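Wash room notebook, October

9:10 a.m. Third go at the red dye question. The first two are written up a few pages back, where the handwriting gets worse. Short version: the cotton jersey dyed with the Trollton red keeps coming out of the washer with less red in it than it had going in, and the red ends up in whatever else is in the drum. My white socks have been volunteered for science and can't be returned.

Today's plan was to leave the dye alone and look at the rinse. We've spent the whole fall blaming the dye, mostly because it arrives in a drum with a company name on it and is therefore easy to be mad at.

Setup: 38 swatches cut from the same bolt, all with a strip of plain white cotton stitched along one edge to catch whatever bleeds. Half get the standard short rinse after dyeing. Half get the long one with a hot soak in the middle. Same detergent, same load size, same grumpy washer. 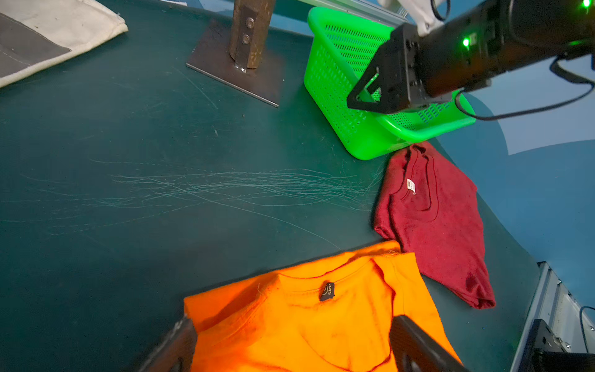 Bernadette Oyler
Wash room technician, fabrics

Orange first, as a warm-up. The orange jersey has never given us trouble and I wanted one thing this morning to go right. It went right. White strips from the orange control came out white. I have noted this with a small star in the margin, and the star is staying.

10:40 a.m. Short-rinse reds, first load. Strips came out pink. A pretty pink, if you were trying for it. I graded them against the gray scale in the light box, then again after coffee, and gave every one the same grade both times, so either I'm consistent or I'm consistently wrong.

Water meter read 1,726 gallons at the end of the load. Writing it here because the last reading went on the back of a Kong delivery slip and the slip went wherever slips go.

11:30 a.m. Long-rinse reds. Strips nearly white. Two have a faint blush along the stitching, where the thread holds the layers tight and the water doesn't get through as well. I cut one open and the blush is only in the seam. So some loose dye was still hiding in there after the hot soak.

Noon. Ate lunch. Did not spill anything red on the swatches, though the soup gave me the opportunity.
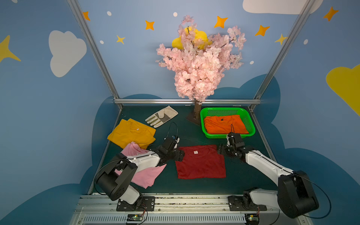

Red tee, green basket, pink blossom.

1:15 p.m. Rub test. This is the part of the day where the machine goes back and forth 3,000 times and I'm supposed to use the time productively. I cleaned the lint trap. It contained a button, and we don't test anything with buttons.

Dry rub: no real difference between the short and long rinse. Wet rub: big difference. Short rinse leaves a red smear on the white cloth that you could sign a letter with. Long rinse leaves a mark you have to tilt toward the window to see. That fits with the morning. What comes off wet is dye that was never attached in the first place, just sitting on the fiber waiting for a ride.

Which means I owe the Trollton drum an apology. I'll get to it.

2:30 p.m. Tried a middle version, short rinse plus the hot soak, skipping the last cold fill. Three swatches only, so don't anybody build a theory on it. Two looked as good as the long rinse and one looked like the short. I checked that I hadn't mixed up the tags. I don't think I mixed up the tags. I'm running it again with more swatches and a marker that doesn't wash off, as the current marker also failed colorfastness.
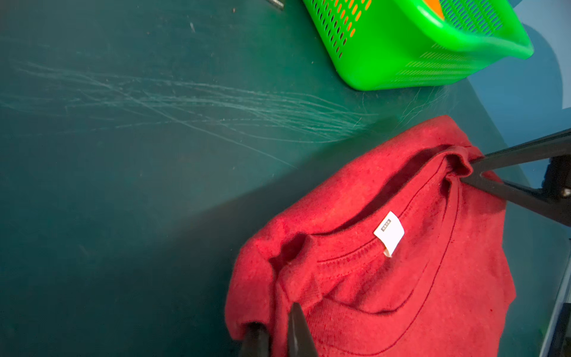

Fabrics and Finishing, Altelau workshop

3:20 p.m. Note on seams before I forget. Everything we grade is flat cloth, and people don't wear flat cloth. A collar has several layers and a seam under them, and if the swatch stitching holds dye, a ribbed neckline will hold more. Next round should include a few whole necklines, stitched and all. The light box won't like them. They'll need to be graded on the inside too, next to the label, which is where anyone with a white undershirt is going to find out.

Also worth checking:
– softener. Ateck changed theirs over the summer and we just kept pouring.
– drum temperature. The dial says hot. The dial has said many things.
– whether the long rinse is worth the water. I can't answer that from in here, but somebody with a spreadsheet will want the gallons per load, so I'll start writing the meter down before AND after, like a grown-up.

4:45 p.m. Swatches on the rack, strips side out. Light box off. Do not move the rack. Do not use the rack for your jacket.

Last updated: October, 5:05 p.m.

Comments

dyebench2: Trollton drum says it accepts your apology. Have you tried the soak with soft water? Ours made a bigger difference than the temperature did.

seamside: Yes to the necklines please. I've been asking for this since the navy sweatshirts. Leave me a stack and I'll sew up the collars.

rackuser: The jacket was there for ten minutes.

dyebench2: Is the button brown with four holes? If so it's mine.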